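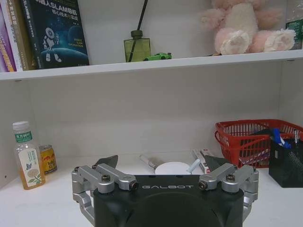 Besuch bei Riniveck: Einrichtung und Pflege einer Greiferzelle am Schreibtisch

Im September war ich einen Nachmittag lang bei Riniveck zu Gast. Der Betrieb richtet Roboterzellen für Büro- und Laborumgebungen ein und wartet sie auch. Mich interessierte eine einzelne Zelle, intern Gombridge genannt: ein Arm mit Zweifingergreifer, Kamera am Handgelenk, davor ein weißer Schreibtisch mit Regalboden. Geführt wurde ich von Shazia Ghauri, zuständig für die Mechanik. Die Software betreut Lai-ching Hsueh, die ab 15 Uhr dazukam.

Aufbau der Zelle

Der Greifer trägt auf dem schwarzen Gehäuse den Schriftzug GALBOT. Links und rechts davon sitzt je ein Gestänge aus Aluminium mit runden Gelenkpunkten, verschraubt mit dunklen Sechskantschrauben. Die Finger enden in flachen, dunklen, abgewinkelten Platten, die schräg aufeinander zulaufen. Aus Sicht der Handgelenkkamera bleibt dazwischen eine Lücke, durch die man auf die Mitte der Tischplatte blickt. Auf diese Lücke ist die gesamte Kalibrierung bezogen.

Der Arbeitsplatz davor wird absichtlich wie ein gewöhnlicher Schreibtisch bestückt. Eine Plastikflasche mit weißem Schraubverschluss, eine kurze Dose, Stifte, ein roter Korb mit Gitterwänden, ein Stiftehalter aus schwarzem Lochmetall. Im Regal stehen Bücher, eines davon mit dem Aufdruck »ROBOT SLAM NAVIGATION«, daneben ein Diffusor und ein kleines grünes Spielzeugauto. Technisch schwierig sind laut Ghauri vor allem zwei Gruppen: durchsichtige Gegenstände wie die Flasche und alles mit Durchbrüchen, also Korb und Stiftehalter. Bei der Flasche liefert die Tiefenschätzung Lücken, beim Korb sieht die Kamera den Inhalt durch die Wand hindurch und setzt die Kante zu weit nach hinten.

Einrichtung nach einem Umbau

Nach jedem Eingriff am Greifer wird die Zelle neu eingemessen. Die Reihenfolge steht auf einem Blatt an der Steuerung und wird abgehakt:

1. Arm in Wartungsstellung fahren, Antriebe sperren.
2. Gestänge von Hand durch den ganzen Hub bewegen, auf Spiel und Reibstellen prüfen.
3. Schrauben am Gestänge über Kreuz nachziehen, Markierungslack erneuern.
4. Fingerplatten schließen und die Parallelität mit der Fühlerlehre kontrollieren.
5. Nullpunkt des Greifers neu setzen.
6. Kamera gegen das Handgelenk kalibrieren, 60 Aufnahmen der Messtafel aus wechselnden Stellungen.
7. Probegriffe an der weißen Scheibe in der Tischmitte.

Für Schritt 6 lässt Riniveck das Programm Flornska laufen, eine Eigenentwicklung. Es verwirft unscharfe Aufnahmen selbst und fordert Ersatz an. Bleiben weniger als 50 brauchbare übrig, wird die Messung nicht angenommen. Hsueh hält diese Grenze für streng, will sie aber vorerst nicht senken – bei weniger Aufnahmen streute die Lage in Richtung der Greifachse früher deutlich stärker als quer dazu.

Die Scheibe in Schritt 7 ist ein undankbares Prüfteil. Sie ist flach, weiß und liegt auf weißem Grund. Der Kontrast am Rand ist gering, und die Finger müssen sehr nah an die Tischplatte heran. Stimmt die Höhe nicht, setzen sie auf oder greifen darüber hinweg. Wer hier einen sauberen Griff bekommt, hat nach Ghauris Erfahrung bei den Stiften kaum noch Probleme. Umgekehrt gilt das nicht.

Verschleiß und Reparatur

Die meisten Störungen gehen auf die Gelenkpunkte des Gestänges zurück. Die Lager bekommen Spiel, und zwar selten auf beiden Seiten gleich. Ein Finger läuft dann vor, das Teil wird beim Schließen verschoben, und in der Auswertung sieht das zunächst nach einem Kamerafehler aus. Bei der letzten Störung wurde deshalb zweimal kalibriert, bevor jemand die Mechanik anfasste. Seither steht Schritt 2 vor allen anderen.

Ausgetauscht werden die Lager nur satzweise. Ghauri zeigte mir einen ausgebauten Satz, an dem mit bloßem Auge nichts zu erkennen war; erst auf dem Messdorn merkte man das Kippeln. Der Wechsel dauert mit Einmessen einen halben Arbeitstag. Ersatzsätze kommen vom Händler Riquelme, am Lager liegen immer 2. Die Fingerplatten werden häufiger gereinigt als getauscht. Verwendet wird ein fusselfreies Tuch mit Isopropanol, danach eine kurze Wartezeit vor dem ersten Griff.

Im Wartungsbuch der Zelle stehen 134 Einträge. Der größte Teil betrifft Reinigung und Nachziehen, dazu kommen Kabel. Die Leitung zum Greifer wird am Handgelenk auf Torsion belastet und war in der ursprünglichen Verlegung zu kurz. Sie liegt jetzt in einer weiteren Schlaufe, mit Zugentlastung am Unterarm. Die Schlaufe kommt in einer Armstellung dem Regalboden nahe – diese Stellung ist in der Steuerung gesperrt.

Offene Punkte

Nicht gelöst ist der Griff unter dem Regalboden. An der Rückwand fehlt dem Arm der Platz zum Kippen, und der Boden wirft einen leichten Schatten auf die Wand, den die Segmentierung gelegentlich als Kante ausgibt. Hsueh arbeitet mit einer Maske für diesen Bereich, die nach jedem Verschieben des Tisches von Hand angepasst werden muss. Eine automatische Anpassung über die Regalkante ist vorgesehen.

Auch die Kraftvorgabe wird noch objektweise gepflegt. Dünnwandige Kunststoffflaschen brauchen einen anderen Wert als Kartonschachteln, und die Tabelle dazu wird von Hand geführt. Ich durfte sie einsehen, sie hat eine Spalte für Bemerkungen, in der vor allem »zu fest« steht.

Besuche sind nach Anmeldung nachmittags möglich. Geschlossenes Schuhwerk ist Pflicht, die Einweisung am Not-Halt dauert wenige Minuten und wird am Eingang zur Halle unterschrieben.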